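Zippered pouch drive opens for Kirnine school kits

Households in Kirnine are being asked to look through their drawers for zippered pouches and pencil cases they no longer use. The Sellard Reuse Center will take them through the end of November and pass them on to local schools, filled with basic supplies.

The center gave out 157 kits last fall. This time it hopes to reach 3000 students across the district, and it says pouches are the one item it cannot get enough of.

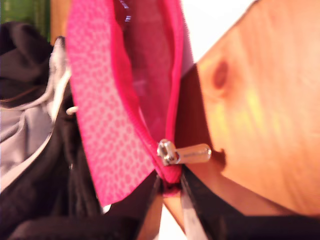 Any color or fabric is welcome, and size matters less than people think. A pouch needs to hold a ruler, a few pencils and an eraser. The zipper is what decides whether it can be used. Center manager Védís Laxdal said 38 of the pouches turned in during the first days had to be set aside for repair, most of them with a stiff slider or a missing pull.

"Please open it and close it a few times before you bring it in," Laxdal said. "If it sticks, rub a pencil tip along the teeth and try again. If it still sticks, bring it anyway — we have people who can sew."

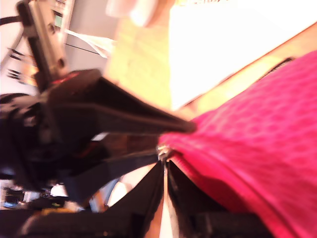

Donors are asked to empty pouches fully and wipe out the lining. Pencil shavings and old pen ink are the most common problems. Fabric pouches can be washed by hand in cool water and left open overnight to dry. Names written on the inside are fine and will be covered with a patch.

Pouches can be dropped off at 88 Trelletti Street from 10 a.m. to 4 p.m. or left in the bin outside Kwon Stationery. Pencils, erasers and short rulers are also accepted — no scissors or glue.

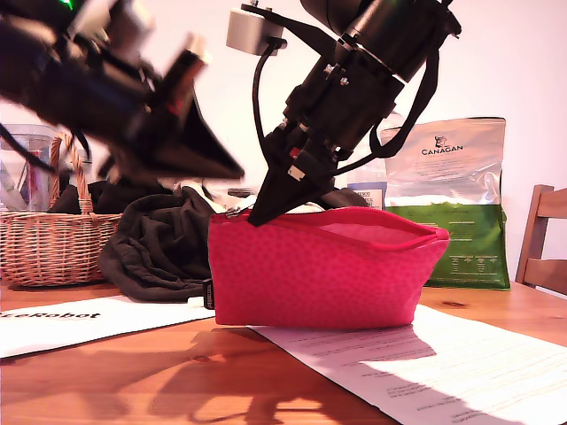 A pink pouch with its zipper partly open.

The first kits will go to the elementary schools before winter break.

Contact us | © Kirnine Community News | Back to top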